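What a stimulus check does when it lands on a Tuesday
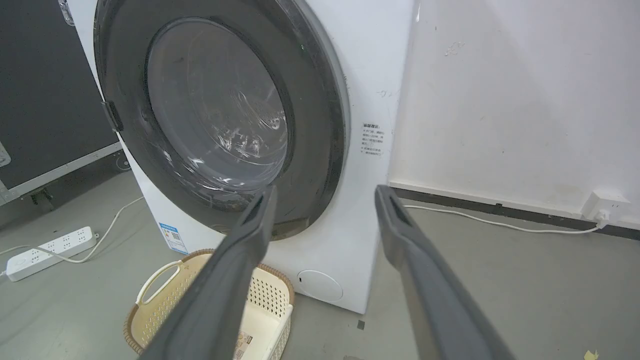 I've had the same conversation with four different readers since the last issue, so I'm giving it some room this time. It goes like this: if households got all that money in the spring, why does Main Street in Celmont still look half asleep?

My short answer is that people saved it, and I don't blame them one bit. I did the same. Mine sat in checking for a while, then most of it went against a credit card I'd been ignoring since before any of this started (a dull way to use a windfall, I know, but I slept better). When enough of us do that at once, the savings rate jumps and the shops don't feel much of anything.

Economists have a phrase for this, the marginal propensity to consume, and it's one of the few bits of jargon I'd keep. It means: out of the next dollar you get, how much do you spend? If you're behind on rent, nearly all of it. If your job is safe and you can't go anywhere, hardly any. So the same check does very different work depending on whose mailbox it ends up in, and a program that pays everybody alike is going to be slow and leaky as a way to lift spending. It may still be a good way to keep people out of trouble!

Hajnalka Vass wrote in to argue with me on this, and she made a point I'd skipped over. She keeps the books at Allatix, and in her view paying down debt is only spending put off until later. Somebody who clears $300 of card interest this year has $300 more to use next year. Fair enough. My worry is the "later" part, because a restaurant with a lease to pay can't bank on what its customers might feel like doing next year.

You can see both sides of it at Triệu, where I get my lunch on newsletter days. Their takeout orders went up when the checks came and slid back when the extra unemployment money stopped at the end of July. The owner told me he had been clearing $470 on a good weekday and would now be glad of $300. He isn't reading the savings rate. He just knows who stopped coming in, and a lot of them were people whose hours had been cut.

Then there's Cetel, which got itself a $1500 grant from the county's small business fund and spent the whole thing on back rent. Did that money stimulate anything? It kept the lights on and it kept the landlord from hunting for a new tenant, and I'd call that worth having, even if it never shows up as growth in anybody's chart.

So if you ask me what I'd want out of another round, I'd send more to people who are out of work and less to people like me. I'd also want it to taper off slowly. A hard stop is rough on the people who get the money and on the places where they spend it, and I'd hate to see another one in December with the heating bills coming in.

Next issue I'm going to have a go at municipal bonds, which I promise are more fun than they sound. Write to me if you disagree with any of this, I do read them all.

Sunday, October 4, 2020

3 comments | 11 shares

Contact the editor | Unsubscribe | © 2020 The Celmont Ledger Letter | Back to top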